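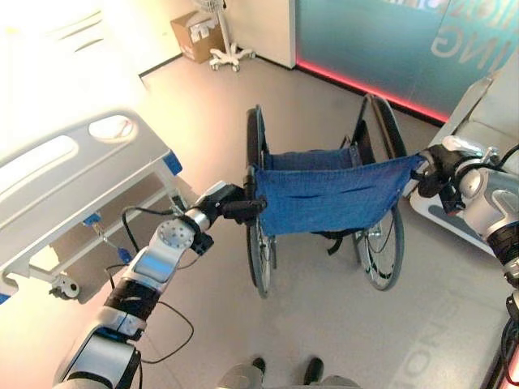 Parnero says the sales tax on the Zamfir order has to be booked in the month we got the invoice, and that the 700 sitting in suspense should just be moved over. I don't agree but wanted to put it to the list before I touch anything. Earlier message pasted at the bottom.

What I have so far, quick, between calls:

The invoice is dated in one period and the credit note in the next. Pridex (the package, version 5, we never upgraded) posts the tax by invoice date no matter what you tell it. So the credit lands a month late and the return is overstated by the tax on 500. Not a huge amount. But it will show up again in May when we file the next one and I'd rather not explain it twice.

Tried a reversing entry. Works in the ledger, doesnt carry to the tax report. Tried changing the date on the credit note, it let me, then the aging went haywire and I put it back.

Is anyone doing this with a manual adjustment on the worksheet and nothing in the ledger at all? Our old bookkeeper did it that way at Pandar and kept a printout clipped to the return. Seems ok for one item. Wouldn't want to do it for a year's worth.

Also, does the state care which period the credit goes in if it's under 1,000? I was told there was a cutoff once but can't find it in writing anywhere and the phone line had me on hold through lunch.

Will be out most of the afternoon, reply to the list please and not to me direct, my inbox is a mess.

On 2020-03-08, the accounts desk at Parnero wrote:
> Hi all,
>
> We book it in the invoice month, always have. The credit
> note is a separate document and gets its own line when it
> comes in. If you have 700 in suspense from Zamfir, move it
> to tax payable and clear it with the return.
>
> We don't use Pridex so can't help with the screens. But
> check wether the credit note was entered as a vendor credit
> or as a negative bill. We had the second kind once and the
> tax code didn't stick.
>
> Freight is not taxable on ours, may be different on yours.
> Look at that before you file.

Vendor credit, by the way. Just looked. Tax code is there. Freight I still have to check.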